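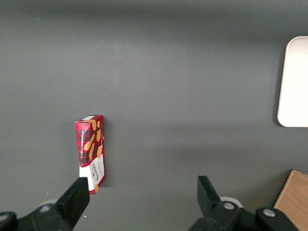
A box of Walkers vanilla shortbread standing on its short end on a grey tabletop.

Home News Products Stockists Trade Contact

Studodow introduces Ridgeway two-drawer cabinet for shared tea points

Studodow Press Office, Flumham
26 November 2024

Studodow, the Flumham maker of small storage furniture, today announced the Ridgeway, a tabletop cabinet with two stacked drawers. It is intended for tea points, meeting rooms and small staff kitchens where no wall cupboard is fitted, and will be supplied to trade customers from January.

The Ridgeway stores dry goods and small items at the point of use. The lower drawer is sized for boxed biscuits and wrapped snacks laid flat. The upper drawer takes sachets, tea bags, spoons and other loose items. Cartons that are too tall to stand in a drawer should be placed on their longest side before closing.

The design follows a trial at Anovum, an office building in Flumham, where the cabinet was used at 24 tea points. Users were asked to return all unopened food to the drawers at the end of the working day and to leave bottles and trays on the table. The trial led to two changes. The drawer stops were moved back to give a longer opening, and the depth of the lower drawer was increased so that a standard biscuit carton could be removed without tilting.
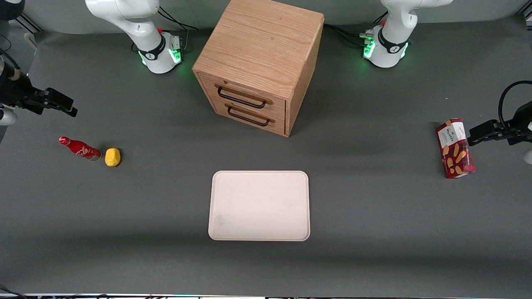
Placement affects how well the cabinet works. Studodow recommends setting it towards the rear of the table, with the drawer fronts facing the user and enough clear surface ahead of them for each drawer to open to its stop. A serving tray kept to one side allows items to be moved out in one go. Drinks should be kept clear of the path of the drawers, and bottles should not be stored inside the cabinet.

The drawers run on timber guides and need no lubrication. Each can be lifted out for cleaning by raising the front slightly at full extension. Surfaces should be wiped with a damp cloth and dried at once. Abrasive cleaners will mark the finish. The fixings on the handles should be checked after the first month and tightened by hand with a cross-head screwdriver.

Each drawer is rated for evenly spread dry goods only. The top may be used for light items such as a cup rack or a folded cloth, but not for kettles or other heated appliances. Rubber feet are supplied loose in the carton and should be fitted before use on a smooth tabletop.

The first production run is limited to 200 units. Trade orders are accepted in any quantity, and customers who took part in the trial will be supplied first. The cabinet is delivered assembled. Replacement drawers, handles and feet can be ordered separately through the usual stockists. Some 51 stockists will carry the range at launch.

Food, drink and trays are not supplied with the cabinet.

About Studodow
Studodow designs and makes small storage furniture at its workshop in Flumham. Its products are sold to offices, schools and guest houses. Technical drawings and care sheets for the Ridgeway are available from the press office on request.

Comments

mugtree
Is there a version with a lock? Our biscuits don't last past lunchtime.

flumham_fitter
Do the drawers come out completely or is there a catch? The release says lift at the front but ours on the older model had a peg at the back.

deskside
Would like one with three drawers. Two is fine for tea but coffee pods take up a lot of room.

P. at reception
Used one of these in the trial. Fit the feet first, it slides otherwise.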